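Sorting demos: how messy should the tray be?
Forum > Arms and Grippers > Teaching by example
Started by tray_goblin, January 25, 2026

tray_goblin
So I've got 400 demos of the arm taking toys out of a tray and putting them into colored boxes, and I'm second-guessing the lot. For the first batches I laid everything out nicely with space between the toys. The policy trained on those was great, right up until I put a cloth in the tray. Then it hovered over the cloth like it was waiting for permission!

Now I'm doing the opposite. Everything goes in at once, balls and blocks and the odd cone, with cloths thrown over the top, and I teleop my way through it.
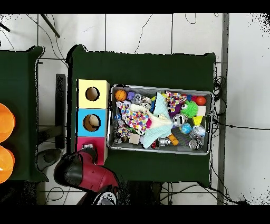
My trouble is that these runs take forever. A tidy tray is a quick job, but with a full one I fumble, I regrasp, I drag a cloth off and three other things move. Out of my last 22 attempts I kept 11. Do I keep going like this, or thin the tray out and get more clean runs per evening?

skulencombe_sam
Keep going. The messy ones are the data you need. I'd also stop throwing out half of them. If you dropped a ball and picked it up again, that's a recovery, and your policy is going to drop balls.

Verkton
Going to disagree with Sam a bit. Recoveries are fine, fumbling isn't. If you sit there nudging a sphere for ages because you can't see the contact, the model learns to nudge. I trained on 808 unfiltered runs last October and got an arm that was very, very good at hesitating. Cut it down, retrained, much better.

skulencombe_sam
How did you cut it, though? By length? Because then you've thrown out every hard tray and kept the easy ones.

Verkton
By hand. I watched them. Yes, all of them, no, I don't recommend it. But you're right that a plain time limit would have been worse.

tray_goblin
OK, so maybe I tag instead of deleting? Clean, recovered, and "what was I doing." I could leave the last group out of training and still have them if I change my mind.

Thenmozhi Poojary
Tagging is what I'd do. Two other things from looking at your setup. First, do your boxes ever swap places? I see yellow, then blue, then pink in a column. If it's that way in every episode, the policy can learn the position and ignore the color, and you won't find out until you move one.

Second, cloths. I'd record some episodes where the cloth is the only thing you move. Grab, lift, place, end. Mixing those in helped mine far more than another pile of full sorts did.

tray_goblin
Um. They have been in that order every single time. I'm a little bit ill now.

chacko_fan
lol we've all done it. Mine only worked with the bowl on the left

Verkton
You don't have to bin the 400. Shuffle the boxes from here on and hold back a few orders for testing. If it fails on those, you know where to look.

skulencombe_sam
Agree with Verkton on this one, mark the calendar. I still say keep the long runs.

Sikska
What are you doing about the shiny and clear stuff? I see a silver ball and some kind of clear crinkly one. My wrist view went all over the place with reflective objects, so I pulled them from the set until the rest was working.

tray_goblin
Leaving them in for now – I want to know how bad it gets. New plan is shuffled boxes, tags on everything, and an evening of nothing but cloths. I'll post the numbers when I've retrained.

Thenmozhi Poojary
Please do, and split them by box order if you can. One overall score won't tell you much.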